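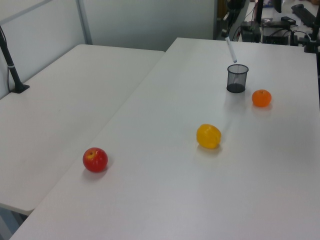
Can a robot put away the groceries and clear my kitchen table yet?
Posted by Bukuvow

My budget is up to 3000 dollars. Every evening the table has fruit, pens and small things on it, and my back is not good for this work.

Willy Van den Broek
For that money you will not get it today. I work in a shop where we have two arms for packing, and they are good when each thing comes always at the same place. At home the apple is one day here and one day there, and a pepper has every time another shape. Picking up one thing is mostly solved. 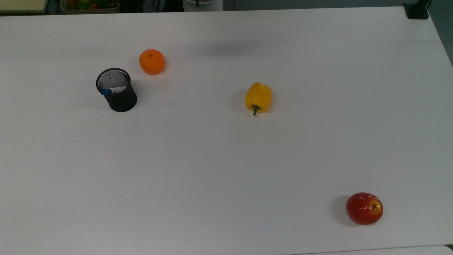 Difficult is to decide what goes where, the fruit to the bowl and the pen to the cup, and to not press too hard. In February we tried this with soft fruit and we threw away many pieces. I would wait, and for now buy a good vacuum robot, so at least you do not bend for the floor.

Julico
my cousin paid 2000 for an arm kit and it only waves

Jacobs
I agree with Willy for the kitchen. But if you like to program, a small arm can learn to move the same few things on one table. You must have patience and also free weekends. Please fix it well to the table before you start, mine fell down.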